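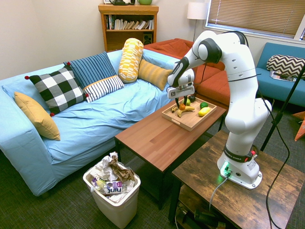
Short Fiction

The Piano at Plarkville

5/2/25

So my uncle left me a piano. I don't play the piano. I live on the fourth floor of a building with an elevator about as wide as a refrigerator, and the piano was in Plarkville, in the back of a closed-down dance hall, and I had until the end of the month to come and get it.

I called the number on the letter and got a man named Tetteh Frimpong, who had bought the hall and wanted to put in a bakery.

"It's a Hattori," he said. "Is that good?"

"I have no idea," I said.

"It's very heavy. I can tell you that much."

I drove out there on a wet morning with a tape measure and a sandwich, which shows you how much thought I'd given it. The hall still smelled like floor wax. My uncle used to play there every weekend before I was born, and then one February he just stopped, and if you asked him about it he'd get up and check on the stove.

Tetteh had already pulled the sheet off. He lifted the lid of the bench to show me the sheet music, and under the music there was an envelope, and in the envelope there was 2,835 dollars in old bills and a ferry ticket to Skesholm. One way, never punched.

"Huh," said Tetteh.

I sat down on the bench. I don't know what you're supposed to do with a thing like that. The name on the envelope was Baltazar Orozco, and I only knew it because he was the man who sent my uncle a box of pears every Christmas – the good ones, wrapped in tissue – and my uncle always gave them to us kids and wouldn't eat a single one.

It took me nine days to find a phone number. He was living with his daughter in Gistthorpe, and he had the kind of voice that makes you sit up straight.

"He kept the ticket?" he said.

"It was in the bench."

Then nothing for so long that I thought we'd been cut off. I could hear a radio going on his end, some ball game.

"I waited for five boats," he said. "Did he tell you that?"

I said no, he hadn't told me anything. I said there was a piano, too, if he wanted it, and I could pay a mover around 1,000 dollars out of the envelope, seeing as it had his name on it.

"I've got bad hands now," he said. Then he asked me how wide it was.

I still had the tape measure in my coat. I told him to hang on – I had the numbers written on the sandwich bag, and I had to go find it.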